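Courses > Drawing for Beginners > Week 4 handout

Seema Lodhi, Brirnley Adult Learning

Shares 14 | Comments 4

Seeing tone before colour

Welcome back, everyone, and thank you for bringing such a lovely pile of homework (I took it all home on the bus and enjoyed every sheet). This week we leave outlines alone for a while and think about tone, meaning how light or dark a thing is, whatever its colour happens to be.

Most of us draw what we know. We know a tomato is red, so we reach for something strong and press hard, and then the shadow has nowhere left to go! Try half closing your eyes. The colours quieten down and the big patches of light and dark come forward, and those patches are what you want on your paper first.

Make a tone strip before you start, from bare paper to your darkest pencil, and keep it beside you as you work. Then find the lightest light and the darkest dark in your group of objects. Everything else sits somewhere between the two, and you can take your time over it. 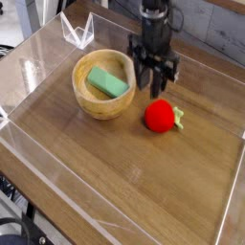 Fig. 2. Red, mint green and honey-coloured wood. Note the soft shadow under the green block.

For next Sunday, please set up two or three plain things of your own near a window and draw them in pencil only. Soft pencils, please, a 4B if you have one, and do bring your rubber.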